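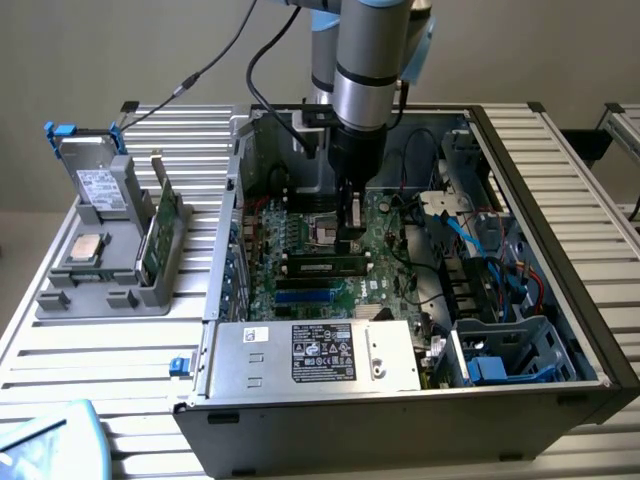

3.2 Dust loading in second-life office computers

Dust deposits reduce the heat a desktop case can shed, and the effect on machines kept past their first lease has been little studied. Earlier work by Huang and Zhuravel looked only at filters in sealed cabinets. We drew our sample from the Rurnstead refurbishing store, where records were held for 2,384 units. Tower cases such as the Dell were laid on their side with the side panel off, so that the motherboard faced upwards and deposits could be sampled without tilting the board. Samples were lifted with adhesive strips and weighed in May, before any cleaning.

Deposits were heaviest at air inlets and outlets, and lighter over the flat parts of the board. Rooms with carpet gave roughly 40 per cent more fibre by mass than rooms with hard floors - a larger gap than we had expected.
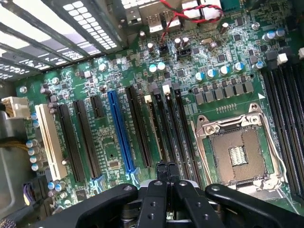
Figure 2. Motherboard and perforated case wall, with USB ports and red and black wiring at the rear of the board.

Fibre length was measured under a bench microscope by two readers working apart. Where they differed, a third reading by Tsao was taken as final. Short fibres passed through the wall openings, while longer ones tended to bridge them and form a mat.

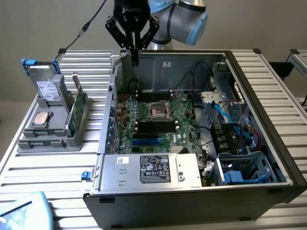 The mats were weighed separately from loose dust, as they come away whole and would otherwise distort the mean. Room humidity had no clear effect on either fraction (see Section 4).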